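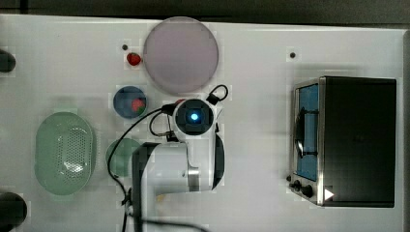
Calibrating Kitchen Scales for Small Bakeries

The metrology workshop at Flirkholm services weighing equipment for bakeries, delis and school kitchens. Its senior technician, who has worked the bench for 15 years and asked to be identified by job title only, spoke to us between two batches of repairs.

Most of the scales that come in are not broken. "The load cell is usually fine," the technician said. "What we find is flour packed under the platform, or a transport screw somebody tightened and forgot. The reading drifts and the owner assumes the electronics have failed." Cleaning is done with the platform removed and a soft dry brush. Compressed air is not used at the workshop, as it can drive fine powder toward the cell.

Last year the workshop handled 615 units. Of these, 227 needed nothing more than cleaning and adjustment. The technician keeps the figures in a ledger, along with the serial number, the ambient temperature at the time of the test, and the error found at each load.

The test itself is short. The scale is leveled, switched on and left to warm up for half an hour. Reference weights are then placed at the center of the platform in ascending order and removed in descending order. "You want both directions," the technician said. "If the same weight gives you one value going up and another coming down, you have hysteresis, and no amount of adjustment will take it out."

After that comes the corner test. A single weight, close to a third of the maximum load, is set on each of the 4 corners in turn. A difference of one display division is accepted. Two divisions and the scale is opened.

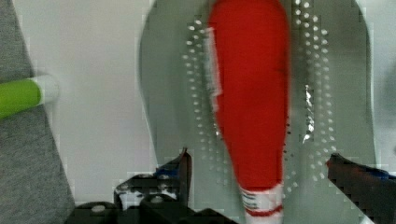 The technician has firm views on where a scale should stand. A stone counter is preferred. Wood moves with humidity, and a thin steel bench flexes when someone leans on it. Refrigerator compressors are a frequent source of unstable readings, as are ceiling vents directly above the platform. "I had a bakery in Cliststead send the same unit back three times," the technician said. "I drove out there. It was under a fan."

On the choice of equipment, the advice is conservative. The Hesura bench model, which makes up most of the workshop's intake, has a replaceable platform support and a service manual that can be read without a magnifier. The older Asamoah units are heavier and slower to settle, but parts are still available. The oldest one on the books carries serial number 2353 and remains in daily use.

Owners can do some checking themselves. The technician suggests buying one reference weight, storing it in its case, and handling it with a clean cloth. Place it on the scale every morning and write down the value. "A single bad reading tells me very little," the technician said. "Give me a month of them and I can usually say what is wrong before I take the cover off."

The workshop's next round of site visits begins in April. Units sent by mail should be packed with the platform detached and wrapped separately.

Contact | © Flirkholm Workshop | Back to top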